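Open afternoon at the Wiltov finishing shop, Standville

The Wiltov shop opens to visitors one afternoon each March. I went this year with a group from our woodworking club. Parking is behind the building, off the service road, and the entrance is the gray door next to the loading dock. The sign on the street side still points to the old office, so a few of our people walked all the way around first.

We were met by Faustine Lecomte, who runs the finishing side. She took us through in two groups. The tour started at 1:30 and lasted a little over an hour, with time afterward to walk back to anything we wanted to see again.

The first stop was the lumber rack. Wiltov buys most of its hardwood from Mousavi, a yard one county over, and lets it sit indoors before anything is cut. The shop made 176 cabinet doors last year and 124 loose panels, mostly replacements for old furniture where one side has split or gone missing. Lecomte said the panels take more time per piece than the doors. A door gets a new finish on every face, while a replacement panel has to look right next to wood that has been in somebody's dining room for decades.

The sanding room was louder than I expected and we did not stay long. They go up to 220 grit on most work and stop there, and the stain is wiped on by hand. One of our members asked about spraying. They have a booth and use it for clear coats on larger jobs, but the small pieces are all done at the bench.

The stain room was the best part of the visit. There is a board on the wall with 35 sample strips, each labeled in pencil with the wood, the stain and the number of coats. The reds take up the whole bottom row. Lecomte put two strips of the same stain side by side, one on maple and one on birch, and they did not look related. She recommends making a strip from an offcut of the actual board and letting it dry overnight before deciding. I have skipped that step more than once and have a blotchy nightstand to show for it.

After that came the assembly area, where the boxes are put together before they go out. Most of the carcasses there were plywood. The drying racks beyond it were full, and we were asked to keep our sleeves away from them. Coffee was set up by the door, and the Ola clamp catalog was on the table for anyone who wanted to order through the club. I put my name down for a set of 6.
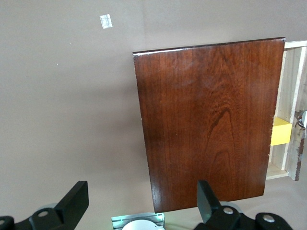

Grain direction came up again at the end, when people were asking about their own projects. Lecomte's advice was to pick the face first and fit the cuts to it. On a panel that will stand upright, she likes the tall arches low down and centered, with the straight grain running up past them. The glossy red-brown panel has its pointed loops rising from the bottom edge that way, and the shine brings out the amber in the upper half. It also shows how much color a finish adds when you see it against the pale, unfinished plywood of the box frame behind it. The right side has small chips along it, the kind of thing I would want to clean up before fitting a panel into a groove. I plan to try the same layout on the two sides of a blanket chest this spring, starting with a test strip.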